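Simulation Moves the Work. Staffing Plans Should Say Where.

Jouko Lehtinen
2022-10-06

The packing hall at Saarela ran its first automated pick cell in July. The planning document for that cell, circulated under the name Stunedis, lists 517 work hours saved per quarter at the packing benches. It has no line for hours added elsewhere. I worked on the commissioning side, and I would argue that the missing line is the most important one for the people employed there.

The usual account of automation treats a task as a unit. A person picks up a part, turns it and sets it down; a robot arm is installed; the person is released for other duties. In practice the task is split into pieces, and the pieces land on different desks. At Saarela most of them landed on the desks of three former packers, who were given a workstation, a simulator license and the job title of cell technician. Their pay grade was left as it was.

Much of their day is now spent in simulation. An arm comes down over a two-colored block on a flat floor, the fingers are set apart, and the technician decides whether the approach is acceptable before any version of it is allowed near the real cell.

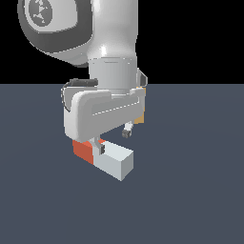
The decision draws on knowledge acquired at the bench. A packer with years of handling behind her knows that a long part held away from its center of mass will rotate when lifted, and that a part held too low will meet the lip of the tray. None of this was written down before the project. The technicians supplied it, in the form of corrected grasp offsets, rejected runs and comments in a log. Each batch holds 100 runs. A rejected run must carry a written cause, and the cause must be one the integrator can act on. "Bad grip" is sent back.

I consider this skilled work. It was classed as monitoring, on the reasoning that the simulator produces the motion and the person observes it. The classification is wrong in a way that has consequences. Monitoring is staffed at the lowest level that satisfies the safety rules. It is scheduled in long blocks. It carries no training budget. The technicians at Saarela received two days of instruction from Pullent, the integrator, and after that they relied on each other.

Kerttu Lindqvist, one of the three, kept a record of the causes she entered over the first months. Of 164 rejected runs, the largest group had nothing to do with the robot program. They came from assumptions in the part model: an edge too square, a surface with too much friction, a weight spread evenly when the real part is heavier at one end. She could find these faults because she had handled the parts. A technician hired from outside would have passed many of them, and the faults would have shown up on the line as damaged stock.

This raises the question of replacement. The present technicians learned the parts at benches that are being removed. When they leave, the next group will have learned the same parts from a screen. Management at the Basstead site, where a second cell is planned, regards this as a matter for documentation. I doubt that documentation is sufficient. A written offset records the answer to one case. It does not teach a new employee to see the next one.

There is also the matter of attention. Bench work is tiring for the back and the wrists, and I have met no packer who would defend the lifting. Screen review is tiring in another way. The simulated views are plain, the color fields are large and flat, and a close view may show a section of the gripper and very little else. The technician must work out position and clearance from a few edges, then do it again for the next run. Break rules at Saarela were written for standing work and have not been revised. The seats were chosen for an office where people leave their desks many times a day. 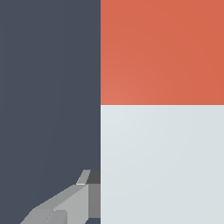
What a staffing plan should contain

First, the hours. Any plan that counts hours removed from the bench should count hours added in review, model correction and log writing, in the same table and over the same period.

Second, the grade. Where a worker's rejection can stop a program from reaching the line, the post carries technical responsibility and should be paid accordingly. The integrator's own staff are paid for the same decision.

Third, bench time. One manual station should be kept in each hall, and every technician should be rostered on it at regular intervals. The cost is small next to that of the cell. At Saarela the proposal was declined on grounds of floor space. Basstead has not yet fixed its layout, and the request has been submitted there with the dimensions attached.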